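Zullorholm Fingertip Trials: README

Welcome, and thank you for taking an interest in this little collection. It holds the recordings from our bench trials of two sets of gripper fingertips, which we call Drodetti and Riltis after the folders they first lived in. We wanted to know which shape copes better with thin, bendy things, and the recordings piled up until it seemed a shame to keep them to ourselves.

What is in it

There are 500 episodes altogether, 300 with the Drodetti tips and 200 with the Riltis tips. Each one has the wrist camera video, the joint positions, the gripper opening and a plain text note from whoever was driving. Do read the notes if you can spare the time — they are untidy and full of grumbling, but they tell you far more than the success column does. The longest episodes come to 240 seconds and we have left them whole, dithering included.

The tasks

Most of the work is with cardboard, which turned out to be a wonderfully awkward material. One gripper holds a strip upright while the other comes in from the side for a tab. There are also some block episodes, a few with folded paper, and a small folder called "odds" for anything we tried on a Sunday and never repeated properly.
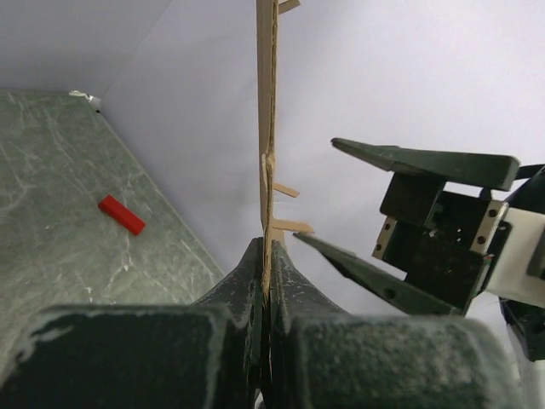

Wrist view from the two-arm cardboard task, with the second gripper open beside the longest tab.

We chose the wrist view as the main one because the contact between finger and cardboard is what we kept arguing over. It has its drawbacks. The near fingers fill a good deal of the picture, and when the strip is held upright it runs straight up the middle and can hide whatever is behind it. If your model needs to see the whole bench at once, this may not be the set for you.

How to read the success column

A 1 means the tab was gripped and held until the driver let go on purpose. A 0 means anything else, including the times when the tab tore and we were left holding a very small piece of it. Torn tabs have the word "torn" in the note, so they are easy to pull out if you would like to treat them separately.

Things to watch for

Wear on the fingers was not measured, and fingertips were not swapped on any fixed timetable, so please be careful about reading too much into small differences between early and late episodes. The gripper opening is recorded as the controller reported it. In the Rutherford folder, our oldest, the opening was saved as a fraction from nought to one, while everything later is in millimetres. The loading script converts it for you, but if you read the files by hand you will need to do it yourself.

Corrections and questions are very welcome, and so are recordings of your own if you have tried the same tasks with other tips.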